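Capsule wardrobes, again
Print | E-mail

My sister-in-law sent me another article on owning fewer clothes. The writer got down to 40 pieces and says she has never felt lighter. Fine. She also links to a shop called Carrilho, where you can buy the 40 pieces. 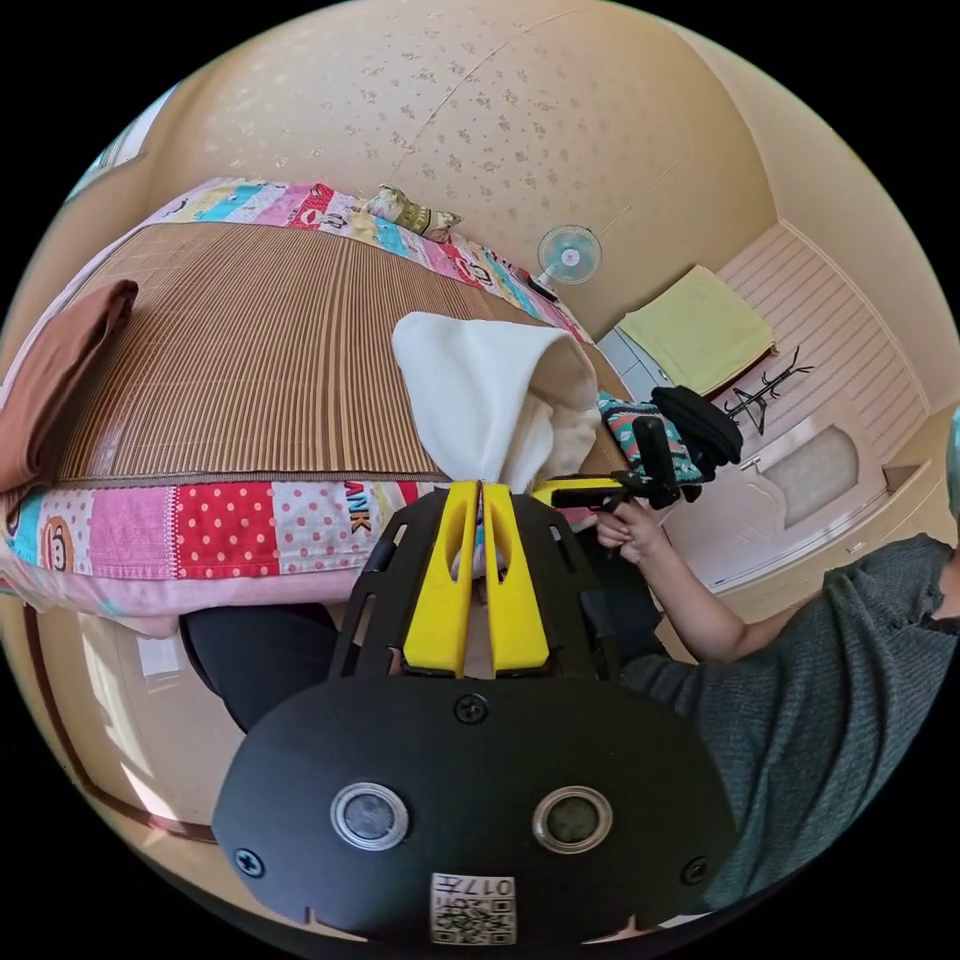
I did the sums on my own closet one Thursday night and came out near the national debt of a small island. Most of it is old. None of it cost what one "forever" T-shirt costs — 50 dollars, for a T-shirt.
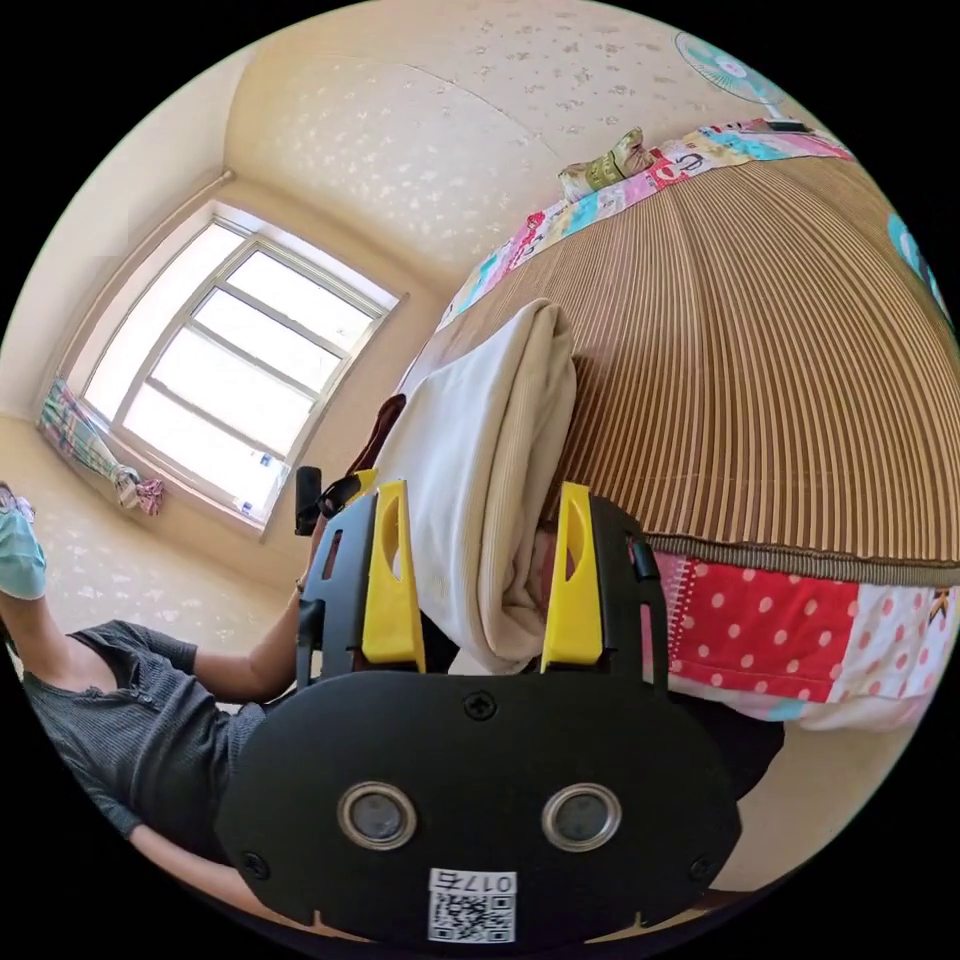

Cream towel, folded.

Dennis Clegg tried the method in July. He gave away his winter coat, and you can guess what he bought in November. He still recommends it to people! 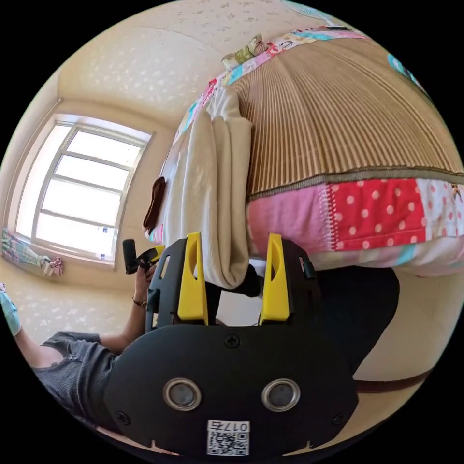
Black device in hand, bracelet on.

The other claim is that neutral colors "go with everything." I don't buy it. They go with everything until you eat lunch.
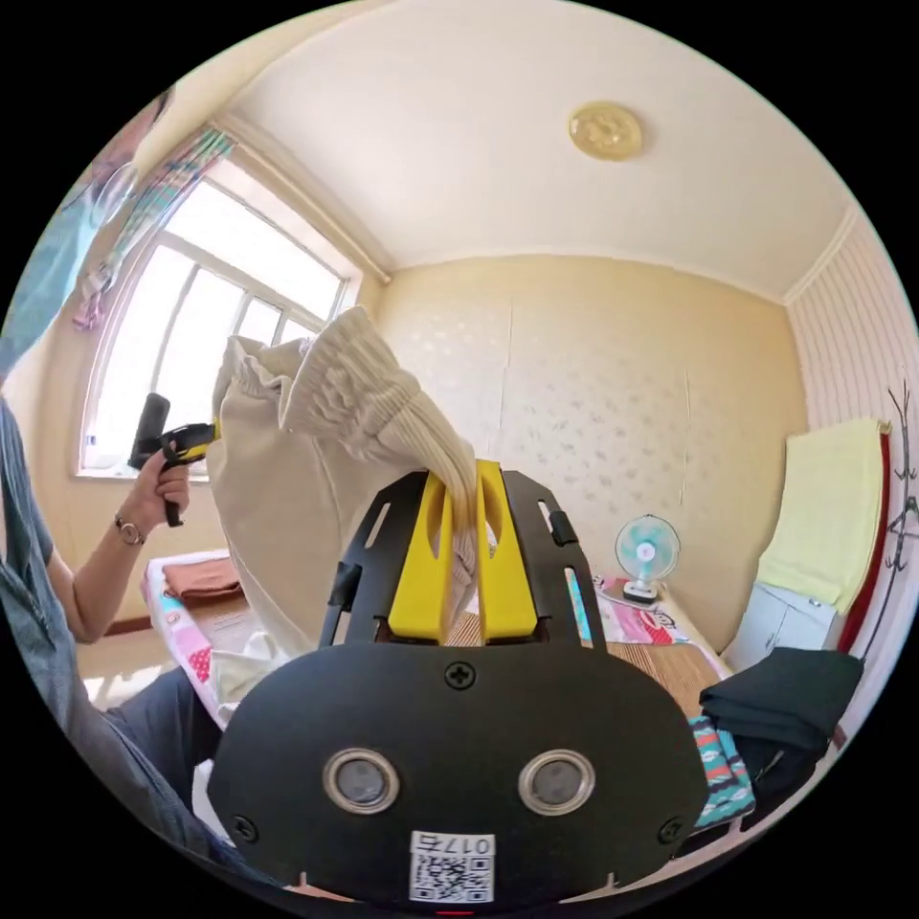

Does owning less save you any laundry? I can't see how. You wear the same few things, so you wash them more, and they give out sooner. Anything pale with a ribbed cuff, like the knit one pinched between those yellow fingers, goes gray at the wrist first in my house. I'm keeping my closet.

Print | E-mail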